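Filed under: Equipment & Purchasing / FAQs

Tabletop arm benches — buying and budgeting questions

Updated for the July ordering round. Read before you send us a form please. 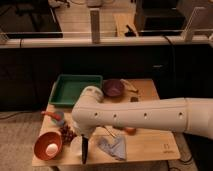
The Nevitbridge site asked whether the quote for an arm covers the whole bench, and if not, what else they should be putting in their budget line.

Short answer, no. The quote is for the arm, its controller and one gripper. Table, props, mounting, cabling and any screens or partitions go on your own line. Most sites forget the mounting.

Can we use a table we already have?
Usually. Needs to be flat and it can't rock. Carpet underneath is OK if the legs are levelled. Send us the measurements first — not after.

What do the props cost?
Less than you'd think. Bowls, a tray, a cloth, a wooden spoon, a pine cone, all dollar store stuff. Budget $80 per bench and keep the reciepts. Buy doubles of anything you'd hate to lose halfway through, colours get discontinued.

Real eggs or fake?
Your call. Either comes out of the props money.

Do we need clear or soft items?
If your work plan lists them, yes. Clear cups and cloths are harder to pick up than a bowl, so leave more hours for them. Hours are the expensive part of this, not cups.

One gripper or 2?
Order 2. The spare sits in a drawer until it doesn't. Lead time from Clekier is about 20 working days and your bench is idle the whole time.

What about fingertips?
Consumable. Put them under supplies, not capital. Finance will send it back otherwise.

Is there money for installation?
Up to $700 per bench, paid on invoice. Covers mounting, the power drop and a labelled emergency stop. Doesn't cover moving walls or new flooring.

Lease or buy?
Under a year, lease. Comton handles the leases and the form is different, grey one. Over a year, buy. In between, ask us.

Who pays for service?
First year is in the price. After that it's your centre's operating budget. Please actualy put it in, three benches got missed last round.

Can we share a bench with the Song project?
Yes if both work plans say so and somebody owns the booking sheet. Split the cost however you like, but one cost code on the order.

When's the cutoff?
Noon Tuesday. Late forms go to the next round — no exceptions, sorry.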